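Jonditdale Gripper Kit

The Jonditdale is a bolt-on gripper and wrist camera kit for small robot arms, sold by Bevero out of a shop in Clultbridge. I look after this entry on the wiki, and I've had a kit of my own since July, so expect some opinions mixed in with the facts (the editors here are fine with that, bless them).

Background

Gaspard Collet drew up the first version for his own bench arm and named it after the street he was living on. Amra Leka joined him to write the software, and the two of them started selling kits together. As of the last update to this page they've shipped 3,672, which is a lot for a two-person shop!

What you get

The box holds the gripper, 2 sets of finger pads (soft and hard), the wrist camera, a cable that I wish were longer, and a printed setup card. The arm isn't included. People ask me that all the time, so there it is in writing. The software is a free download and comes with 5 ready-made routines: pick, place, sort, stack and follow. Pick is the one I use every day.

Handling clear plastic

Most folks buy the kit for bottles and jugs, and clear plastic is a hard thing for any camera to deal with. You see the table right through it, the highlights slide around as the arm moves, and a wide shoulder can look huge when the wrist is close.

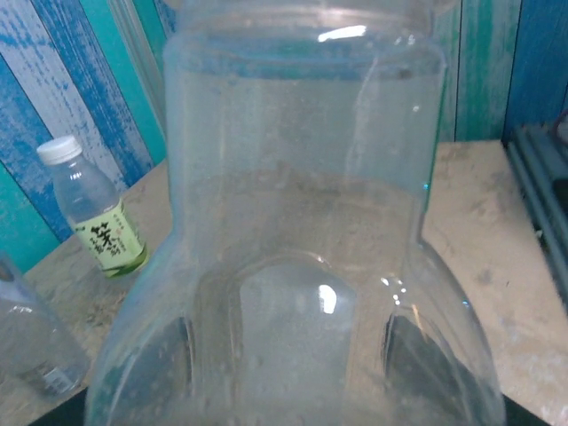
Amra's answer was a setting called Man, short for "manual hint," where you click once on the part you want held and the software works out an approach from there. I resisted it for weeks because clicking felt like cheating. Now I leave it on for anything see-through and switch it off for cardboard. Molded grips are a good place to click, and so are caps with ribs on them. A plain smooth side is my last choice, and I'd go for the soft pads there.

Upkeep

The manual says to change the pads after 1,000 grips. I change mine sooner, usually on a Sunday with the radio on, and wipe the camera window while I'm at it. Two screws per pad, same driver for both. Replacement pads come from Bevero in either type, and the old first-version pads don't fit the current fingers.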